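Braralbridge Film Weekend returns in March with 4 days of low-budget science fiction

The Braralbridge Film Weekend will open on Thursday with the first US screening of "Lernedel", a debut feature by director Eugénie Huet. The film follows a radio engineer who starts receiving her own maintenance reports a week before she writes them. It runs 81 minutes and has a cast of three.

Programmers received 402 submissions for this edition. Features and shorts will share the bill each evening at the Suwannarat Theater, starting at 7 p.m.

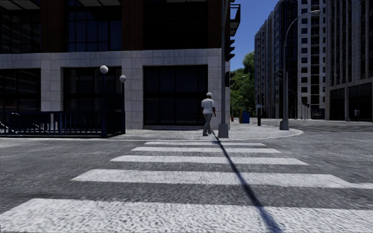
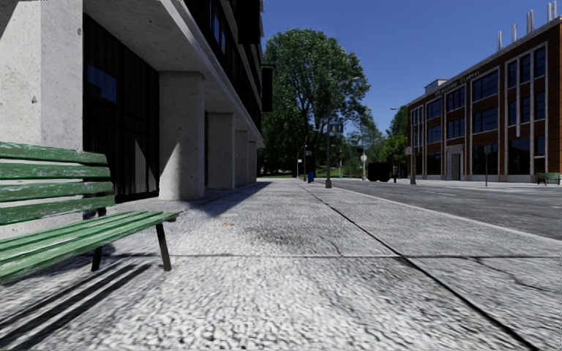 "We looked for stories that hold up with very little money behind them," said program director Llinos Parri. "Several of these were written for one room and two actors – and they are the ones we kept arguing over."

Huet and her editor, Ville Räsänen, will take questions after the opening film. On the second night, Waraporn Thammasiri will introduce a block of time-loop shorts. The small screening room seats 112, so passes for that block must be reserved ahead.

The weekend is presented by Pludier Pictures. Passes are on sale now at the theater box office.

Press contact: Jirayu Kamolrat, Pludier Pictures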